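Handling rules, hand-held grippers — session 5 notes (S. Hamdy)

Read before you touch the kit. Rules are from the Pristus sheet, shortened.

Fixed rules first. One operator per table. Tool checked and signed for at the start, pads wiped, pivots looked at. Anything loose — report it, dont tighten it yourself. 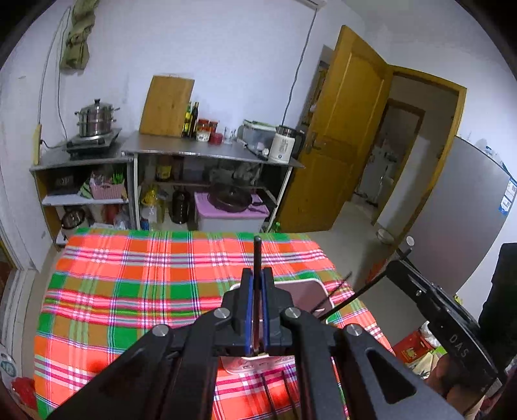
Grip rule: pads do the holding, never the metal arms. Close slowly, stop when the object stops sliding. Thin round things are the hard case, so we practise on them. A chopstick held upright between the blue pads is the grip to copy; note which end is up before you move. Two tools over one table: agree who goes first, say it out loud.

Recording rules. Start and stop on the spoken word only. Dropped item = keep going, mark it in the log, do not delete the take. Abílio lost 15 takes in February by tidying up afterwards.

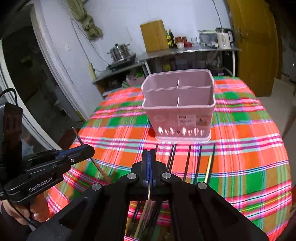
Log goes in the same day, initials on every line. Faults to Upendo, seperate sheet. Hands stay behind the pivots whenever the jaws are moving.

Cusbridge Automation Course — queries to Siham Hamdy, room 3657 — Back to top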